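Home | Music | Film & TV | Magazines | People | Index A–Z

The Long Sitting (interview series)

The Long Sitting was a series of very long celebrity interviews that ran in the entertainment monthly Donden, and later on the magazine's website, and it is remembered with real fondness by the people who grew up reading it on the floor of somebody's older sister's bedroom. Each installment put one singer, actor or television personality in a room with one interviewer for most of a day, and the conversation was printed as questions and answers with very little trimmed away. The series reached 53 installments before it closed.

Origins

Donden began as a listings magazine for the clubs and small theaters of Kulville, and its early interviews were short affairs of perhaps a dozen questions, squeezed in beside the ticket prices. The idea for something longer came from Asmaa Sqalli, then the magazine's music editor, who had spent a whole afternoon with the soul singer Mancuso and been told to cut the result down to 900 words. She handed in the short version as asked, but she also kept the transcript in her desk drawer, and when an advertiser pulled out of the September issue – leaving four blank pages and a very worried printer – she offered it whole.

Readers loved it. Mancuso talked about her grandmother's cooking, her fear of elevators, the bass player she still owed money to, and a tour bus that caught fire twice in one week (the second time while parked). None of it had much to do with the album she was supposed to be promoting, and her record label was said to be quite cross until the album started selling.

Format

The rules were simple and hardly changed. The interviewer had to be somebody who liked the guest's work. Publicists could come to lunch but had to leave afterward. Pauses, interruptions and phone calls were left in, set in small italics, and a good many readers will tell you these were their favorite parts. Every piece closed with the same question, "What did I forget to ask you?", and the answers ranged from a single shrug to the comedian Hotine's well-loved reply, which took up most of a page and included a recipe for plum dumplings.

The Hotine dispute

The Hotine installment was also the one that caused the most trouble. Asked about a former co-star, he gave a rambling and rather unkind answer, was gently pressed on it, and then made matters worse by trying to be fair to everybody at once. The magazine received 500 letters within the month, some from people who wanted the remarks taken back and some from people who felt the interviewer should have let him off the hook. Sqalli printed two pages of them, along with a note saying that she would not edit a guest into a nicer person than the one who had turned up. Hotine apologized to his co-star on a radio program, and the two of them later toured together in a revival of a farce neither had liked the first time.

Later years

When Donden moved online, the interviews grew longer still, and a few had to be split over several days. Sqalli stepped back from running the series but continued to write the short introductions. A hardback collection of twelve installments was printed in an edition of 1,000 and sold mainly through the magazine's own shop – copies do turn up secondhand, often with the dumpling recipe well splashed. The transcripts from the print years remain in the magazine's archive and can be read by appointment.

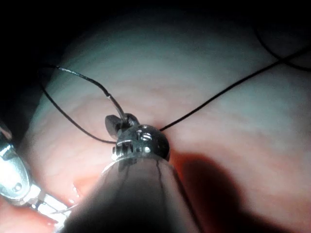
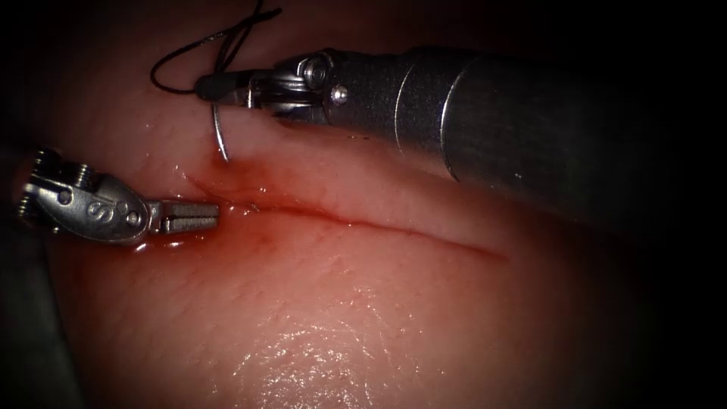 This page was last changed in September, at 4:15 p.m.

Related articles
Donden (magazine)
Mancuso (singer)
Hotine (comedian)
Kulville club scene
Question-and-answer interview

Contact the editors | Copyright the contributors | Back to top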